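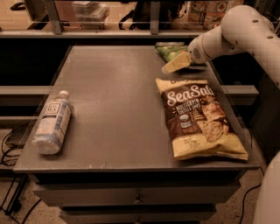

A bottle with a "TEA" label, lying on its side on a grey tabletop.

The Plundari transition was the period of government in Ulloa that followed the fall of the ruling family and ended, on paper at least, with the signing of the Brovow Accord. It takes its name from the Plundari barracks, where the officers who removed the last president first met to discuss doing so, and where several of them were later held.

Background

Ulloa had been governed by one family for three generations. The constitution allowed elections and the family held them regularly, usually winning every seat, and on one occasion winning more seats than the assembly contained. Oil money paid for a national airline, a marble parliament and an opera house in Prultamley which staged 10 performances before it became a customs warehouse.

Discontent grew after the bread subsidy was withdrawn. Protests began in the port district of Brovow in September and spread inland along the railway, which the government then closed for repairs. The repairs were never described in detail.

Fall of the government

The president left the capital by air while state television was showing a programme on beekeeping. His departure was announced the following morning as a short medical trip. By evening the officers at Plundari had declared a Council of National Calm, with 222 members, many of whom learned of their appointment from the radio.

The Council abolished the old constitution and then, finding that its own salaries depended on it, restored four of the articles. Rival authorities soon appeared in Prultamley and Brovow. Each issued its own stamps, passports and arrest warrants, the last mostly for one another.

Trials

Proceedings against former officials opened in a converted sports hall. The indictment ran to 2354 pages and named 1661 separate payments, among them the purchase of a football club abroad and its relegation bonus. Most of the defendants were tried in their absence. Those present complained of the heating.

Brovow Accord

The rival authorities signed a power-sharing agreement on July 27, 2019. It provided for a single parliament, a single central bank and two ministries of finance, the last point having proved hard to settle. The parliament sits in Prultamley, although the building's roof is still claimed by Brovow under a separate annex.

Legacy

Historians disagree on whether the transition has ended. Official textbooks say that it has — the current edition gives two different dates for this. The former president's portrait was removed from the banknotes but remains on the coins, which were considered too expensive to replace.

See also: Council of National Calm; Prultamley Opera House; Railways in Ulloa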